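Arnbridge Knot Evenings return in February with a new beginners' table

For immediate release

Hello again from all of us at Draleo, the little rope and cord shop at the bottom of Garrido Street in Arnbridge. I'm Telma Leiva, I run the place, and I'm very pleased to say that our Knot Evenings are coming back in February after a long autumn off while we had the roof done!

If you came last time you'll know how it goes. You turn up at half past six, you get a cup of tea and a length of cord, and by half past eight you can tie a handful of knots that will hold a washing line, a dinghy or a badly packed roof rack. We ran 11 evenings last year and 316 people came through the door, which for a shop our size is a proper crowd (we ran out of mugs twice). 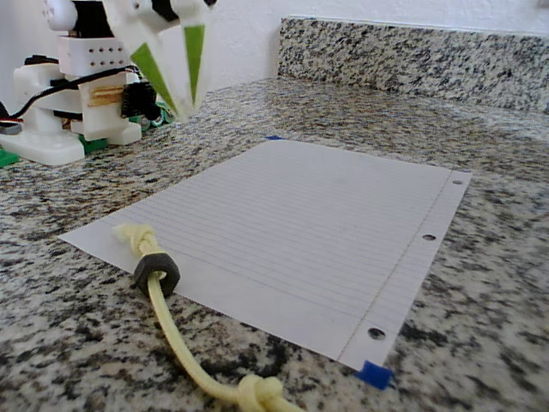

Paper on a speckled stone worktop.

The big change this time is the beginners' table. Plenty of you told us the first half hour went too fast, and fair enough, it did. So Tomás Abreu is joining me to look after anyone who has never tied more than a shoelace. Tomás spent years rigging small boats and he is far more patient than I am - he'll happily show you a bowline nine times and then ask if you'd like to see it again.

We'll start everyone on the plain overhand knot, tied loosely in thick, soft cord so you can see where each part goes.
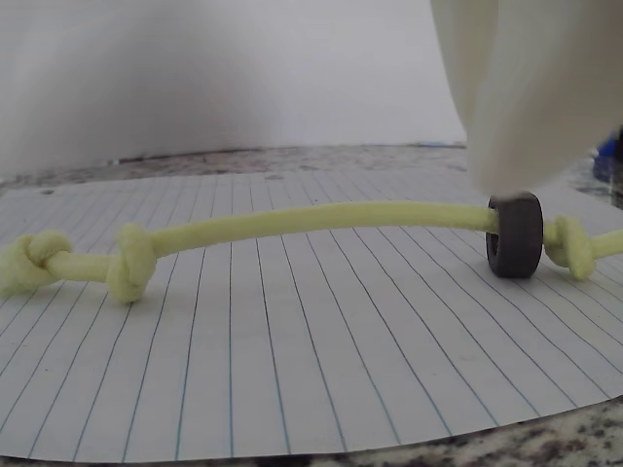
From there it's the figure of eight, the reef knot and the round turn and two half hitches, and if there's time we'll have a go at the sheet bend. Those who've been before can go straight to the splicing bench, where I'll be doing eye splices and trying not to talk too much.
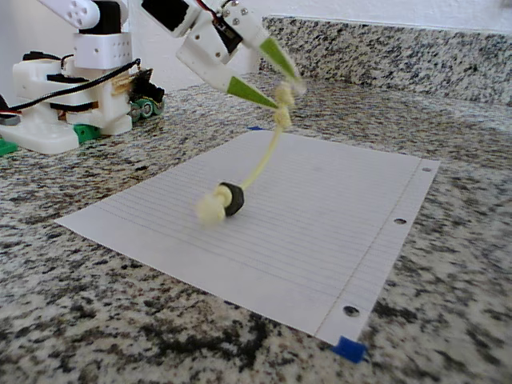 A thick, pale cord with knots tied in it.

Places cost £12 each, tea and cord included, and you keep whatever you've tied. Under-sixteens come free with a grown-up. We can fit up to 84 people in across the whole month, so do book early if you want a particular evening. The splicing bench always goes first!

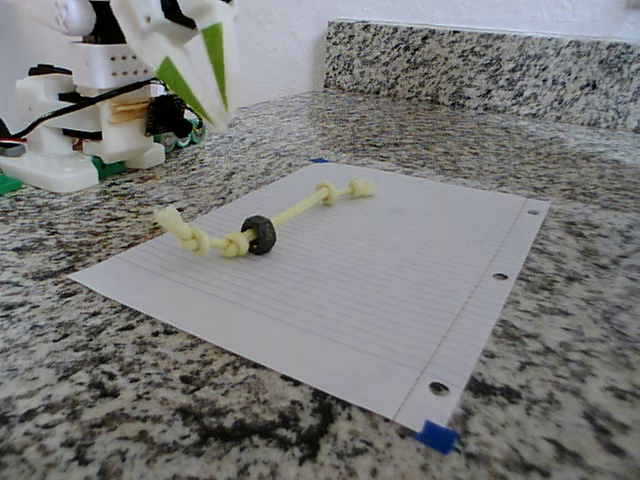

I should also say thank you to Bustent, the chandlers over the road, who are lending us their back room for coats and prams, and who have promised to keep their kettle on as well. "I learnt on a cold slipway with wet hands," says Tomás, "so a warm shop and a biscuit sounds like luxury to me."

Booking is open now at the counter or by phone during shop hours. Reporters are welcome at any of the evenings - just let me know beforehand and I'll save you a chair and some cord.

Press contact: Telma Leiva, Draleo, Garrido Street, Arnbridge

ENDS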